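Sowing microgreens at the wrong end of the year

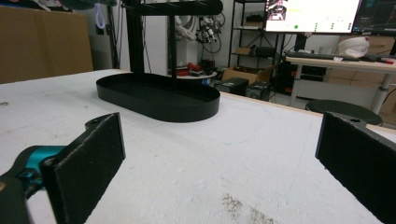

November is when I start sowing again, and I know how that sounds! Everyone else on the Jarkberg allotments has put their beds away until spring, and I'm indoors with a 500 gram bag of pea seed and a silly grin. Peas are the ones to begin with if you've never grown shoots before. They want a night's soak, a few centimetres of compost and a windowsill that gets some morning light, and then they just go. For anything grown on a table, I'd look for something like that black metal stand, with the big oval tray at its base. The low raised rim is what I like, as compost gets everywhere (my jumpers, the butter, once a library book) and any sort of edge is a help.

Radish is even quicker. Mine were ready to cut in 7 days last time, pink stems and all, and they taste properly hot — much hotter than the radishes I grow outdoors, which the slugs get to first anyway. I had them on cheese on toast three lunches running.

Coriander is my problem child. I've tried it in Birneck compost and in the cheaper stuff, crushed the seed, not crushed the seed, and it still sulks for a fortnight before doing anything. This year I'm trying a slow-bolting sort called Osteck, sown on Tuesday and kept on top of the fridge. No sign of life yet, but I keep looking!

Next up is red cabbage, and maybe sunflower if I can find seed that hasn't been salted. If you've got a good way with coriander, please leave it in the comments — I'll try anything.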